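Glare and Shadow on Speckled Work Surfaces: Effect on Finding Small Parts
Tsehay Tamiru, Zixuan Lü, Magdy Bennani
Project report, supervised by Glenys Jenkins

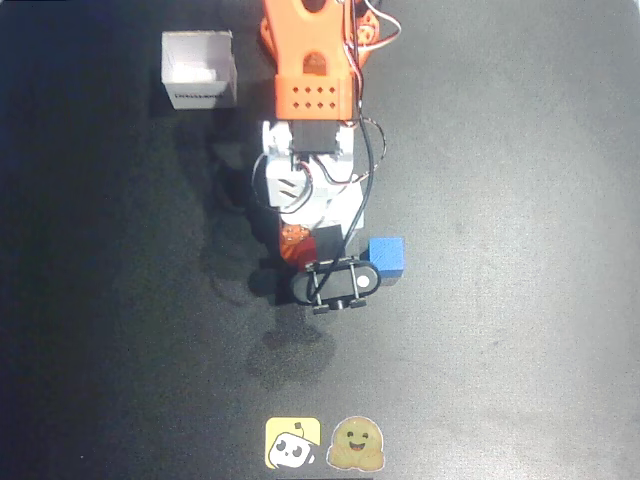

Why does a dark speckled tabletop make small parts hard to find?
Speckle has about the same size and contrast as the parts themselves, so the eye has to check many false targets. Uneven light adds to the problem, as the brightness of the background changes from one side of the table to the other.

1. Background
Dark gray tops with a fine speckle are sold for workshops and school labs because they hide scratches and stains. Students in the Tusley lab reported losing screws and washers on them. We wanted to know how much of this came from the pattern and how much from the lighting.

2. Setup
Two tops of equal size were compared: a dark gray speckled top and a plain matte light gray top. Each was tested under two lighting conditions. In the even condition, both ceiling rows were on. The reading was 525 lux at the center of the table. In the side condition, a single lamp stood to the right and the center reading dropped to 395 lux. The left corners were much darker than the center in this condition, but we did not log corner values, and this should be corrected in any repeat.

3. Procedure
Eighteen students took part. For each trial, one steel washer was placed on the top while the participant faced away. The participant then turned around and touched the washer as soon as it was seen. Time was taken by stopwatch. Trials over 29 seconds were stopped and counted as misses. The order of the four conditions was changed between participants. Yaqin Guo placed all washers from a printed position list.

4. Results
Search times were shortest on the plain top under even light. The speckled top was slower in both lighting conditions. Under side light, most misses were on the speckled top, in the left third. On the plain top, the change in lighting made little difference. Two participants noted that the washer was easier to see when it threw a shadow, and this may have offset some of the loss of light.

5. Limits
Stopwatch timing includes the reaction time of the person holding it. The tops also differed in base color as well as in pattern, so the two effects cannot be fully separated. A plain dark gray top was ordered from Jakmont but did not arrive before testing ended.

6. Recommendations
Use a light, plain mat for work with small fasteners. Where the dark top has to stay, add a second lamp on the left at the same height as the first.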